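Plekgate Housing Association
1/8 We are writing to all residents of the Brendari buildings about changes to the shared laundry rooms. The changes take effect in July. Please read the full thread before contacting the office.

Plekgate Housing Association
2/8 Opening hours. The laundry rooms will open at 6 a.m. every day, including Saturday. The last wash must be started by 8 p.m. Dryers may be used until the doors lock at 10 p.m.

Plekgate Housing Association
3/8 Booking. Each household may hold two bookings at a time. A booking that has not been taken up within 15 minutes is released to the next household on the list. Bookings can be made on the sheet by the door or through the resident portal.

Plekgate Housing Association
4/8 Payment. Coins will no longer be accepted. Laundry cards are available from the front desk at Broda House and can be topped up there during office hours. Any balance on an old blue card will be moved to the new one on request.

Plekgate Housing Association
5/8 Bedding and rugs. Comforters, bath mats and small rugs should go in the large washer only. Rugs with a rubber backing may not be washed or dried in any machine. We have replaced two door seals this year as a result of damage from backing that came apart.

Plekgate Housing Association
6/8 Lint. Please clear the dryer screen before and after each load. Dark knits, fleece and ribbed fabrics hold on to lint and should be dried apart from towels. Turning them inside out before washing also helps.

Plekgate Housing Association
7/8 Items left behind. Clothing left in a machine will be placed on the folding table. After one week it goes to the front desk, where it is kept until the end of the month — please ask for it there before reporting a loss.

Plekgate Housing Association
8/8 Questions about bookings or cards may be sent to Fanni Antal, Resident Services, through the portal. Replies are normally sent within two working days. Printed copies of this notice, in large type if needed, are available at Broda House.
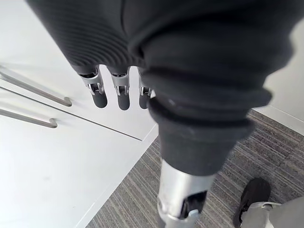

Dark ribbed fabric with specks of lint or dust. See post 6/8.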